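Tunovach Eye Clinic Opens Dry Eye and Eyelid Program, With Free Screenings in June

30 May 2024

Tunovach Eye Clinic is very happy to share that its new Dry Eye and Eyelid Program is now open to patients of all ages, after a good long stretch of planning and a fair amount of furniture moving. The program brings testing, treatment and follow-up for dry, gritty, burning or watery eyes under one roof, so that people who have been getting by on drugstore drops can sit down with someone and find out what is bothering them.

"So many of our patients apologize before they even tell us what's wrong," said Dr. Eun-ji Seo, who leads the program. "They say, oh, it's only dry eye, I don't want to take up your time. But if you can't get through a chapter of a book at night without your eyes stinging, that matters, and we would love to hear about it."

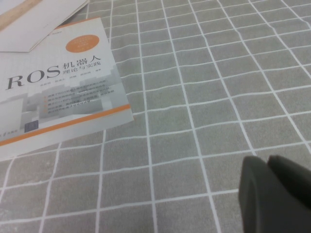

Dry eye can begin in more than one place. Some people don't make enough tears, and others make plenty but lose them too quickly, often when the tiny oil glands along the edge of the eyelids are blocked. Long hours at a computer, certain medicines, contact lenses and plain old getting older can all play a part. Reading is one of the times people notice it most, and a paperback like the one on the gray cloth is a fine thing to bring along to a first visit, where patients are asked to read a page or two at their usual distance while the staff watches how often they blink. The rest of the visit includes a tear test, a close look at the lids and lashes, and plenty of time for questions.

The clinic ran a small pilot of the program over the past year and saw 426 patients, of whom 413 came back for their follow-up visit. Dr. Dae-han Lim, who founded the clinic, says that kind of return is a lovely thing to see, and that it persuaded the whole staff to make the program permanent.

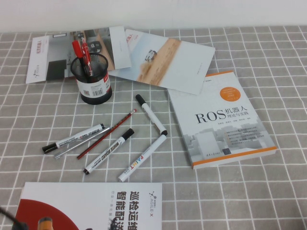 Brochures, a paperback and a mesh pen holder on a grid-patterned tablecloth.

Treatment depends on the cause and usually starts simply, with warm compresses, gentle lid cleaning and a change of drops. Patients who need more may be offered in-office gland treatment or tiny plugs that help keep tears on the eye. Nam-gil Kang, the program's patient coordinator, will call each new patient a couple of weeks after the first visit to ask how things are going at home, and he warmly encourages people to be frank if the compresses have been forgotten in a drawer!

Free screenings will be offered throughout June at the clinic's Ornov office. No referral is needed. Anyone with sudden vision loss, strong eye pain or an eye injury should get urgent care and not wait for a screening.

About Tunovach Eye Clinic
Tunovach Eye Clinic provides eye exams, contact lens fittings and medical eye care to 3,800 patients each year.

Media contact: Duván Villca, Tunovach Eye Clinic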